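Kondura opens phased purchasing scheme for kitchen robot arms

DINDTON, October — Kondura has opened a phased purchasing scheme for catering operators planning to add robot arms to existing kitchens. The scheme separates the planning stage from the hardware order, so that a site can be modelled and costed before capital is committed.

Under the first phase, the buyer pays a fixed planning fee of £3000 per site. Kondura builds a simulated version of the worktop and its appliances, tests arm reach and clearance, and issues a written equipment schedule. The fee is deducted in full from any later hardware order.

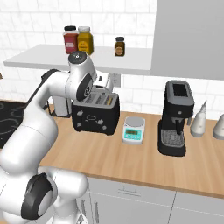
Appliance position has a direct effect on the budget. A toaster or coffee machine placed outside the working reach of a single arm means either moving the appliance or specifying a longer arm, and the two options are priced separately in the schedule. Electrical work, mounting and staff training are listed as separate lines.

The second phase covers supply and installation. Van Damme will carry out site surveys and fitting, and planning files will be supplied in Vadar format for use by the buyer's own contractors. Service cover is charged at £2468 per arm per year, fixed for the first contract term.

Kondura has allocated 100 planning places to the scheme, of which 23 are reserved for single-site operators. Applications close at 5 pm on the last Friday of the month. Hardware orders remain optional — a completed schedule places no obligation on the buyer.

ENDS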